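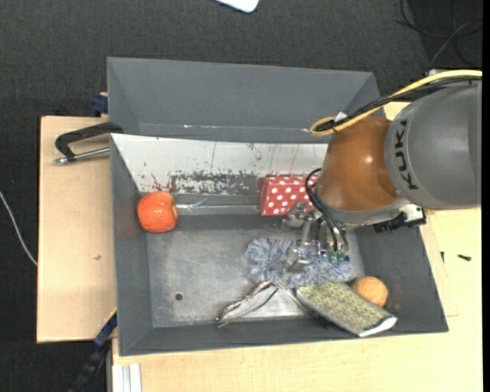 Mariama Antwi told the Asante District Library board that she would gladly give up a week of evening hours if it meant the Tader branch stayed open on Sundays. Her remarks opened the public comment period at the board's regular meeting, where members voted to adopt a revised schedule for all branches beginning in March.

Under the new schedule, the Tader branch will keep its Sunday hours of 1 p.m. to 5 p.m. and will close at 6 p.m. on Mondays and Wednesdays, two hours earlier than at present. The Flesow Road branch will open at 9 a.m. on weekdays in place of 10 a.m. Hours at the main library are unchanged, except that the local history room will be open by appointment only on Fridays.

The board had first considered closing the Tader branch on Sundays through the end of the fiscal year. That proposal was included in the packet sent to members in advance of the meeting and drew a large number of written comments. Library Director Yaa Ackah reported that the district received 282 comments by the deadline, most of them from households within walking distance of the branch. She said many came from parents of school-age children and from residents who work on Saturdays.

"Sunday is the day our study tables are full," Ackah said. "We looked at the door counts again after the comments came in, and the evening hours on Monday and Wednesday were the ones that could be shortened with the least effect on patrons."

Door counts presented with the director's report show 3,626 Sunday visits to the Tader branch during the past calendar year. Staff noted that the branch was closed on several Sundays in that period for roof repairs and that the total does not include visits to the outdoor book return.

The motion to adopt the revised schedule was made by Maarja Kuusk and passed with one member opposed. Iraklis Kouris, who voted against the motion, said he supported Sunday service but objected to the early closing on Wednesdays, when the adult English conversation group meets in the branch's community room. He asked that the matter be returned to staff for another month of review.

Ackah responded that the conversation group had been offered the same room on Thursdays, when the branch will remain open until 8 p.m. The group's leaders have not yet given an answer. If Thursday is not suitable, the group may use the second-floor meeting room at the main library on Wednesdays at no charge.

Other residents addressed the board on related subjects. Nhyira Mahama asked whether holds could be picked up at Tader after the earlier closing time. Staff replied that holds may be transferred to the main library on request, by phone or at any service desk, and that transferred items are usually ready the next business day. Another speaker asked that the new hours be posted at the bus shelter across from the branch. The director said she would raise the request with the transit office.

In other business, the board approved a transfer of $4,000 from the general reserve to the large-print collection. The money will be used to replace worn fiction titles and to add current nonfiction, including health and travel. Selection will be carried out by the adult services department, and patrons may suggest titles on the forms kept at each circulation desk.

The board also accepted a report on the Britix catalog system, which replaced the former catalog last fall. The report lists 3 items still to be completed: the printing of due date slips at Flesow Road, the display of magazine holdings, and the merging of duplicate patron records. Patrons who believe that they have more than one account should bring their library card and a photo ID to any branch. Fines recorded in error on a duplicate account will be removed by staff.

A discussion of the meeting room policy was postponed until the next regular meeting. Members asked for further information on after-hours use by outside groups and on the deposit now required for use of the kitchen.

Printed copies of the new schedule will be available at all branches before it takes effect. The current schedule remains in force until then. Comments on the meeting room policy may be left at any circulation desk or mailed to the director's office at the main library.

Posted February 12, 2022
Filed under: Board News, Hours and Locations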